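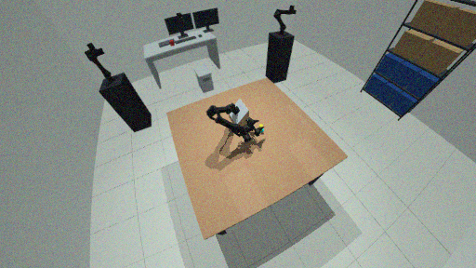

Progress report to the Katano Fund, 10th November
Project: Tiltix family games hall, Cerer
Prepared by Shiyu Yu, site manager

1. Where we are
The main hall has been open to the public since September. The mini golf and the ball court are both in full use. The climbing wall is open but only on its lower section, as the upper anchors are waiting for a second inspection. The maze has not been started.

2. Visitors
We had some 300 paying visitors in the first full month. Most came in family groups in the afternoon. Evening sessions for adults were poorly attended and we have cut them back to one a week until the new year. School bookings are better than we planned for. Three primary schools have come and two of them have booked again.

3. Equipment
The grant paid for 30 sets of helmets and harnesses in children's sizes. All have been delivered, labelled and entered in the kit log. Two harnesses had stiff buckles and went back to the supplier, Xiong. Replacements came within the week and there was no charge. The crash mats under the wall have been turned once and show little wear.

The ticket system still drops bookings when two people pay for the same slot. Zhuoran Wei has been checking the list by hand each morning. The supplier has promised a fix, but we have no date for it.

4. Staff
Five of the six posts are filled. The remaining one is a part-time wall instructor. We interviewed twice and did not appoint. Until someone is in post, Zhuoran covers the wall, so it closes when she is on leave. All floor staff have done first aid training.

5. Money
Spending on equipment is within budget. Heating is over, mainly because the loading door does not seal properly. The landlord has agreed to replace the seal at his own cost. We have moved a small sum from publicity to cover the bills so far and will show this in the next set of accounts.

6. Next period
Second inspection of the upper wall.
Appoint the wall instructor.
Mark out the floor for the maze and get prices for the panels.
Trial a quieter session for children who find the noise hard, limited to 30 places.

7. Request
We ask the Fund to let us carry the maze money over into the next period. The amount does not change. We would send the panel prices before any order is placed.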